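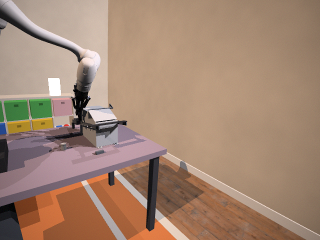

Shared kitchens are where student housing goes to fight, and our project looks at what the fighting is about. The short answer is labels. Over one semester our group read every note left in the four shared kitchens of the Štefanec residence hall, wrote each one down, and tried to work out who it was talking to and whether anyone listened. We began with a rough rule for what a note can be attached to. Food gets the angriest notes and furniture gets none. In between sits the countertop machine, the light grey box with a white slanted lid and a long black bar sticking out past both sides, which could be a toaster or could be somebody's typewriter, and which for that reason attracts notes beginning "What is this and whose." We called this group "objects of uncertain purpose" and gave it its own column in the spreadsheet. It filled up faster than the column for cheese.

The group was Kausar Marwat, Hye-jin Pyo, Boris Sýkora and Cherry Mae Lagman. Our supervisor was Rostislav Mikuš, who approved the topic after asking twice whether we meant it.

1. What we wanted to know

Most of what we read on shared housing treats conflict as something that happens in conversation. People talk, the talk goes badly, a door closes. Anyone who has lived in Štefanec knows that you can share a kitchen with a person for a year and never hear their voice, while being on intimate terms with their handwriting. We wanted to know three things: what people write about, how polite they are when they do it, and whether politeness has any effect on the dishes.

2. How we did it

We collected notes from four kitchens, which together serve 50 residents. Each kitchen was visited every evening by whichever of us lived closest, except during exam week, when the record has a hole in it that we would rather not discuss. We copied the wording of each note exactly, including spelling, underlining and drawings. Drawings were a problem. Boris coded a frowning face as "mild," Hye-jin coded the same face as "severe," and we spent most of one meeting on the eyebrows.

We ended up with 228 notes. Each got a topic (food, dishes, trash, noise, objects of uncertain purpose, other) and a politeness score from one to five. A score of five meant the note said please, gave a reason and was signed. A score of one meant capital letters and a threat. Two of us scored each note separately and then argued.

We also interviewed 12 residents. We asked them to bring a note they remembered. Nearly everyone remembered one written to them. Only two remembered one they had written, and both of those had been, in the writers' opinion, extremely fair.

All names were removed from the data, although in a building that size a phrase like "the person with the fish" is as good as a passport number.

3. What we found

Dishes were the biggest topic, followed by food, then objects of uncertain purpose. Noise hardly came up. People who are bothered by noise seem to want an answer right away and bang on the wall.

Politeness dropped over the semester in three kitchens and rose in the fourth. We were excited about the fourth kitchen for a while. Cherry Mae then worked out that a single resident was writing nearly all of its notes, and that he had started drafting them in an online translator with the formal setting switched on. His requests about the sponge are some of the most courteous sentences in our data. The sponge did not improve.

The next result surprised us. Notes with a score of three did better than notes with a score of five. We counted a note as successful if the thing it asked for was done by the next evening. Very polite notes were often ignored, and in the interviews several people told us they read them as sarcasm. One said that "kindly" made her want to leave a pan in the sink on purpose. Very rude notes did get replies, 26 in total, but the replies were almost all other notes.

Brand names worked better than we expected. "Who took my Rekano" got the jar back more often than "who took my jam." Our guess is that the brand name proves the writer really is the owner, though Kausar thinks people simply stopped liking it.

Machines were hardest of all. Nobody wants to throw out a thing that plugs in. One note asked the owner of "the Clareo (?)" to come forward by the end of the month, and the question mark stayed up long after the deadline had gone by.

4. What went wrong

By the middle of the semester people knew about us. Five notes were addressed to the project directly, and one of them gave itself a politeness score. We left these out of the main count – reluctantly, as the score was correct.

Our definition of success is also weak. A pan that gets washed the day after a note may have been washed because of the note, or because someone needed the pan. We can't tell these apart, and neither could the people we interviewed.

Finally, all four of us live in the building. Two of our own notes are in the data, and they were scored by the other two members of the group. Both got a two, and there was an appeal.

5. What we would do next

We would like to repeat the count in May, when half the residents are packing and the refrigerator has to be emptied. We would also like to compare Štefanec with the Pudby building across the road, where the kitchens have a group chat and, we are told, no paper at all.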